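Household Care, Session 4: The Front Loader
Orkwood Adult Learning, evening group
Notes by Dörte Heitmann

Last time we got through sorting and stains, and I promised you we'd spend a whole evening on the machine itself. A few of you asked for this in writing after July's group lost half of what I said to the spin cycle (fair enough, I shouldn't have talked over it). So I've typed up what I cover, more or less in the order I cover it, with the bits I always forget put back in.

Bring your Albers workbook, open to the chapter on laundry. I disagree with Albers on two points and I'll tell you when we get there.

Start with the drum

Before any load goes in, put your head down to the opening and look inside. I mean really get down there! I've washed a lip balm, a hex key and one very good fountain pen, and every one of them was sitting in plain sight or in a pocket I didn't check. Spin the drum by hand once, slowly, and listen. A rattle is a coin or a button. A scrape is something caught between the drum and the outer tub, and you don't want to run the machine until you know what it is.

The drum is stainless steel in most front loaders, and it's full of little holes so the water can come and go. The paddles sticking up from the inside wall are called lifters, or baffles if you're reading an American manual. Their job is to carry the clothes up the side and let them drop. That dropping is the wash. Front loaders use very little water and a lot of falling, so if you pack the drum until nothing can fall, you get damp, warm, dirty clothes.

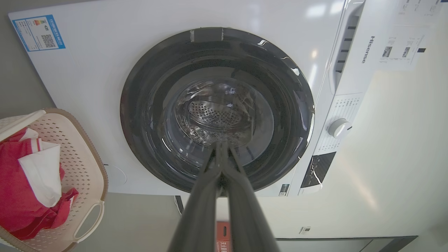

My rule for a cotton load is the flat hand. Put the clothes in one at a time, shaken out, and when you're done you should be able to slide your hand in flat between the top of the pile and the top of the drum. If you have to make a fist to push, take something out. For synthetics go half full, and for wool a third or less. Albers says to weigh every load on a bathroom scale. I did this for one week and then I stopped, and I think you would too.

The gasket

This is the part people skip, and it's the part that smells. The rubber ring around the opening has a fold in it, and the fold holds everything the drum throws at it: lint, hair, sand, a sock if it's a small one. Pull the lip of the rubber back with your fingers and go all the way around, paying the most attention to the bottom, where the water settles.

What I do after the last load of the day:

Wipe the fold with an old dry washcloth.
Wipe the inside of the glass.
Leave the door open a hand's width.
Pull the detergent drawer out an inch or two so it can air.

It takes less time than reading about it. If you already have black spots on the rubber, soak a rag in a weak bleach solution, lay it in the fold for a quarter of an hour, then rinse with a plain hot cycle, empty. Gloves on, window open. Never put bleach and vinegar in the same machine on the same day – I'd rather you wrote that one down twice than missed it.

If you have toddlers or a cat at home, the open door is a problem. Close it but don't latch it, or keep the room shut. At the Prorkotstead class somebody's cat was found asleep in the towels (before the wash, thank goodness), and I've been checking for cats ever since, and I don't own one.

The drawer

Most drawers have three compartments, and the marks on them wear off just when you need them. Main wash is usually the biggest one, marked with two bars or a II. Prewash is I. Softener has a little flower and a maximum line, and the maximum line matters, as there's a siphon under there. Fill past it and the whole lot runs out at once into the first part of the wash, where it does nothing.

Now the amount. I use 22 milliliters of the Lurkilgate liquid for a normal load, and our water is on the soft side. Look at the cap of whatever you buy and you'll see that the lowest line is hard to find and the highest one is easy. Start with the lowest. If your towels feel stiff or a bit slimy, you have detergent left in them, and the cure is a hot wash with no detergent at all. The first time I did this with my own towels there were suds. No soap had gone in. I was quite ashamed.

Take the whole drawer out once a month. There's normally a tab at the back you press down as you pull. Wash it in the sink with an old toothbrush, and while it's out, shine a flashlight up into the roof of the slot. I won't spoil it for you.

Programs and the knob

Every maker has its own names, so I don't teach names. Find these on your own machine before next time: the longest cotton program, the shortest program, the gentlest one, and rinse and spin. Between them you can do nearly everything.

A word on the short program. It's for clothes that are worn and a bit tired but not dirty. It isn't for sheets, it isn't for anything a child has eaten over, and it wants a small load. The eco program takes forever and people think it must be wasting something. Heating water is where most of the electricity goes, so a long cool wash usually comes out cheaper than a short hot one.

Spin speed: I use 800 for shirts and anything I'd have to iron, and the top speed for towels and bedding. Albers says top speed for everything. Albers has evidently never ironed a linen shirt that's been spun to a walnut.

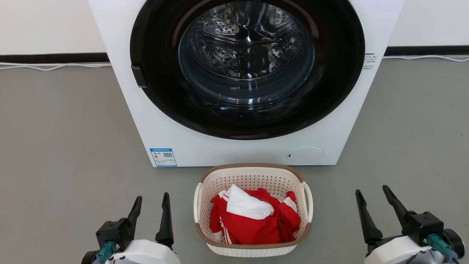 The filter, which I know you've all been dreading

Somewhere low down on the front of most front loaders there's a round cap or a little flap, and behind it is the pump filter. If your machine is draining slowly, or stopping with water still in it, look there before you call anyone.

Machine off and unplugged. Wait until the water in it has cooled. Put down a towel, then a shallow baking pan on top of the towel. Some machines have a small drain hose next to the filter, and if yours does, use it and be grateful. If not, turn the cap a quarter turn and let it dribble into the pan, close it, empty the pan, and go again. Keep at it until nothing comes. Only then take the filter all the way out. I once took it all the way out first, and the downstairs neighbor was very nice about it.

Rinse the filter, feel inside the hole for hairpins and bits of plastic, and screw it back in until it's snug. Run a rinse with nothing in the drum and watch for drips. Every three months is plenty if you check your pockets, and more often if you live with long hair or a dog.

Where the machine stands

It should stand on a hard, level floor with all four feet touching. Put your hands on opposite corners of the top and try to rock it. If it moves, wind the feet up or down until it doesn't, then tighten the lock nuts. A machine that walks across the room on the spin is nearly always a machine with one short leg, or a brand-new one with the shipping bolts still in the back. Please check for the bolts! I had a student run hers that way for a month.

Leave a gap behind for the hoses so they don't kink, and keep cords and cables tidy along the wall where you won't catch them with the mop. Plug the washer straight into its own outlet, no extension cords. Sweep behind it when you can reach. And learn where the water shutoff is, today if possible, and turn it once to make sure it isn't stuck.

What it costs to get this wrong

I was quoted 320 dollars for a new pump last year, labor included. The thing that had jammed it was a collar stay. I tell this story in every course and I'll probably tell it again in session 5.

For next time

Do the flat hand test on one load and write down how full you used to fill it compared with now. Clean your gasket and your drawer. Find your filter, but you don't have to open it yet, we'll go over the towel-and-pan business together first. Bring the care label from something you're afraid to wash (or bring the garment if you're not going to cut it out).

Albers, the section on drying and folding, is the reading. You can skip the page about fitted sheets, I have a better way.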